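FOR IMMEDIATE RELEASE — January

Plornlow opens paper-sorting room in Pasville, drop-offs welcome

PASVILLE — Old books, scuffed notebooks, loose printouts. Plornlow, the small desk-clearing service started by Khadija Gaber, now has a room of its own for all of it. Two tables, a desktop file organizer, a door that stays open until 4 p.m.

Residents can bring up to 20 items per visit. Staff sort them by size and condition, then file upright or stack for a second look. No charge for the first 60 minutes of sorting. After that, ask at the desk.

"People keep paper in piles becuase they have nowhere to stand it up," said Gaber. "Give them three slots and a clear table. It's a start."

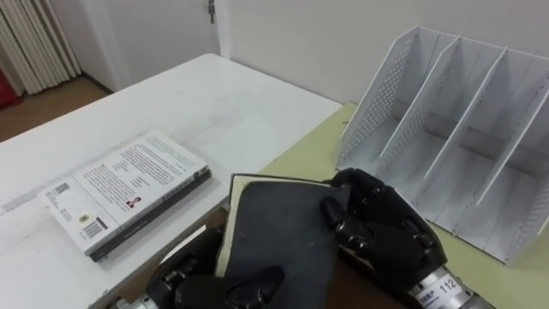
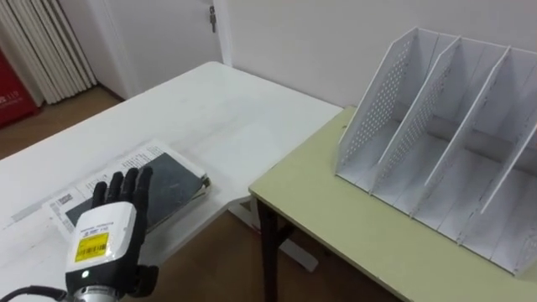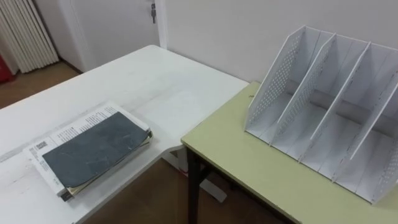
The Plornlow sorting room, Pasville: books and papers on the white table.

Plornlow News, Issue 246

The method is called Olia, after the first street the service worked on. Flat things first, covers checked, pages squared up. Notebooks go in the organizer with the spine down unless the owner wants otherwise. Paperbacks last — they slide.

Nattawut Panyasiri runs the room day to day. Ekkachai Thaweesak handles pickups for anyone who can't carry thier own boxes. Nearly half of the bookings so far are home offices, the rest mostly students and one dental practice.

The second tabel came from Rozīte, the furniture resale shop next door, which will also sell used organizers to visitors at cost through the end of the month.

Magazines not accepted at this time. Same for binders with broken rings.

Bookings and press questions: Uthai Srisuk, Plornlow front desk, Pasville. Please put "sorting room" in the subject line.

###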